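4.2 What gets left on a shared table, and for how long

Coding of the table logs was done by the second and third authors (Mahuika, Nông), with Le Roux breaking ties. All 12 rooms in this part of the study had one main table that no single tenant had a claim on. Rooms with assigned desks were dropped, see 3.4. The logs ran for eight weeks. An entry was made each time someone came in, sat down, and found something on the table that was not theirs. Short entries mostly. Item, guess at owner, what they did about it.

Total entries after cleaning: 605. We had expected cups and papers to make up the bulk of it and they did not. Cups get taken to the sink fairly fast, by whoever is annoyed first. Papers get squared into a pile and pushed to the far side. What stays is a middle group of things we ended up calling "house goods" — items that plainly serve the room and not a person. Power strips, wipes and cloths, tape, the spare charger, a box of tissues. House goods account for 433 of the entries. That is a lot more than the pilot suggested, and we come back to why in 4.4.

House goods are hard on a room because moving them feels like a decision. A coat on a chair belongs to someone, so it can be asked about. A power strip on the table belongs to the room. Putting it away means saying it is finished with, and the person who puts it away may be blamed when the next one cannot find it. Several tenants wrote this almost word for word. One at the Ploladard site: "I don't put it in the cupboard becuase then I'm the one who hid it." Another, same building: "if it's out it's out."

The two items that came up most in the logs were power strips and cloths (Figure 2).

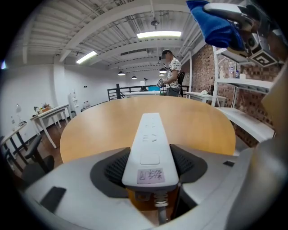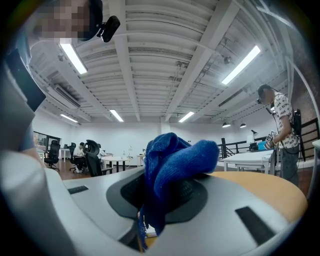
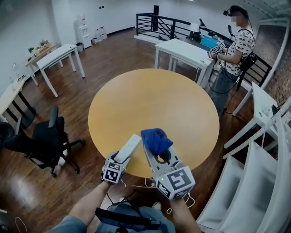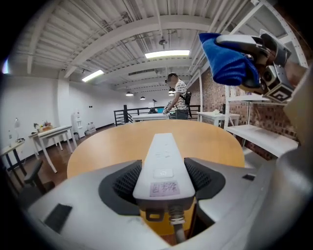 Figure 2. Small house goods. White power strip (first, third and fourth panels); blue cloth (second and third panels).

Labels. We asked whether a label on an item changed what people did with it. Partly. A label with a person's name got the item returned or at least moved toward that person. A label with a room number or a stock number did very little. Tenants read it as a sign that the item was already where it should be, so they left it. At Provton the office manager had labeled nearly everything two years before our visit, and their house goods stayed out longer than at any other site. We would not lean too hard on this. Provton also has the smallest cupboards.

Cloths behaved differently from the rest. Hardly anyone moved one to a cupboard. Log entries show them going from table to sink edge, sink edge to chair back, and back to table again. The main worry was whether the cloth was clean, and nobody wanted to pick it up to find out. Tenants used words like "suspect" and "not mine to wash." Where a hook had been put up by the sink (three rooms, all at Trerkach) the entries for cloths dropped off within the first couple of weeks and stayed low. Cheap fix. The hook did nothing for any other item, so we do not think it made those rooms tidier in general.

Table shape. Pollock raised this early on and we were slow to take it up. On a rectangular table there are ends, and things drift to the ends, and the ends become a sort of shelf. People work in the middle. A round or oval table has no end to push things to. Items get shoved toward the center, where everyone can reach them and everyone has to work around them. Entries from the round and oval rooms mention being in the way far more often, even when the log shows the same kind of items lying out. Whether the shape caused more items to be left, we can't say. Only that they bothered people more. The Pfister rooms had both kinds of table in one building and the same tenants moved between them, which makes that site the best evidence we have here.

Who clears. Not the last person out, mostly. The last person out is tired and the room is dark. Clearing was done by the first person in, before sitting down, and usually by the same one or two people in each room. Tawhiri's interviews (Section 5) cover how those people felt about it. Short version: less bitter than we guessed. Some liked having the room to themselves for the ten minutes it took.

A few limits. Logs depend on people bothering to write, and a person who does not notice a power strip will not log one. Two rooms stopped logging for most of week six over a heating problem and we did not fill the gap. Guesses at owner were often wrong when we were able to check, so ownership is left out of the counts and only used in the quotes. We also had no way of telling an item left out all day from one put away and taken out agian between visits. Both show up as the same entry.

Next, storage. Section 4.3 takes the same logs and asks how far the nearest cupboard was, measured from the table edge, and whether it had a door.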